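Splitting Folding Demonstrations into Steps: Software Report
Kostow project, final version, Dec 27, 2019

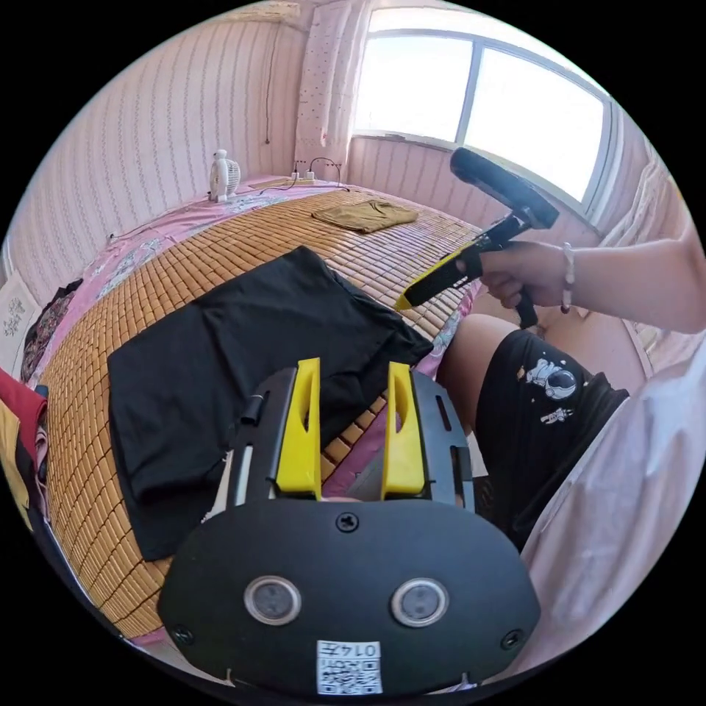

Our part of the project was the segmentation tool. The recordings come in as long sessions, and the policy training code written by the other half of the group expects short clips with a step label on each one. Before we started, the cutting was done by hand in a video player and the times were typed into a spreadsheet.

The tool is called Cirkanlow. It reads a session, lines up the left and right gripper streams, and proposes cut points. A person then accepts or moves each cut in a small browser window. We kept the person in the loop after our first tests in March, when fully automatic cuts often landed in the middle of a sleeve fold.

1. Input

Each session has video, finger width and an estimated pose for each gripper. The two streams do not share a clock. We match them by asking the operator to close both grippers at the start, then searching for the two closing events. If either event is missing, the session goes into a separate folder and is not cut.

2. Proposing cuts

The first version used finger width only. A cut was placed whenever both grippers were open for longer than 400 ms. It worked for picking up and putting down, but it missed smoothing motions, where the fingers stay closed and the cloth is pressed flat.

The second version adds speed from the pose estimate. Dark shirts gave us trouble. When a black T-shirt fills much of the view there is little texture to track, and the pose drifts. A patterned sheet or a woven mat next to the garment helps. We now drop the speed signal wherever the tracker reports low confidence and fall back to finger width.

3. Results

We ran both versions on 605 clips that had already been cut by hand. The second version placed more cuts close to the manual ones, mostly in the smoothing step. It still does poorly when the operator pauses to think, and it labels the pause as a step of its own.

Labels come from a fixed list of 8 step names. In review, 4 of them were used for nearly everything, so the list should probably be shorter.

4. Remaining work

The browser window loads the whole session at once and is slow on the lab laptops. Undo only goes back one change. The export script writes the Kaijage format, and the Ullholm loader needs the gripper order swapped by hand before it will read the files.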